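4.3 Clearing fault 2286 (grip stall) during cord transfer

Fault 2286 stops the right arm when a cord snags in the source box.

1. Press STOP. Do not pull on the cord.
2. Read the stall count on the Yeoman panel.
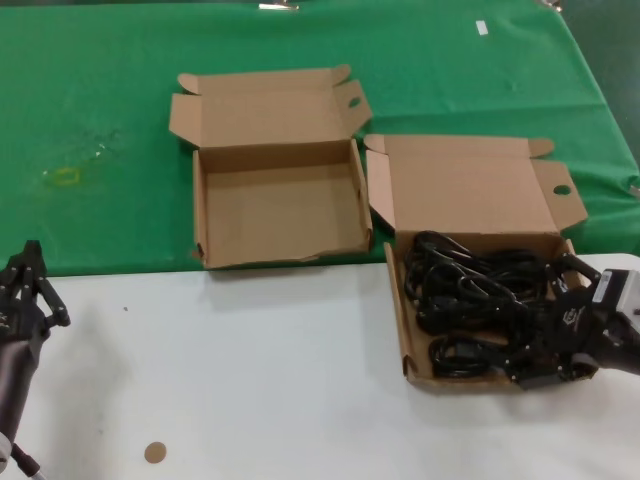
CAUTION: The fingers may still be under load – keep hands outside both boxes.

3. Select RELEASE and wait for the tone.
4. Separate the coils by hand with the drive locked out.
5. Resume at low speed. After 4 stalls, call service.
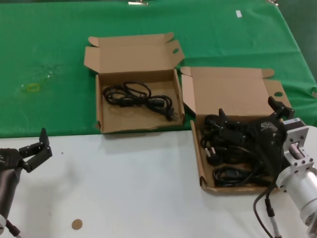
Albertina Patrício reports that RELEASE alone did not clear the fault on her cell until the lid was moved away from the finger path.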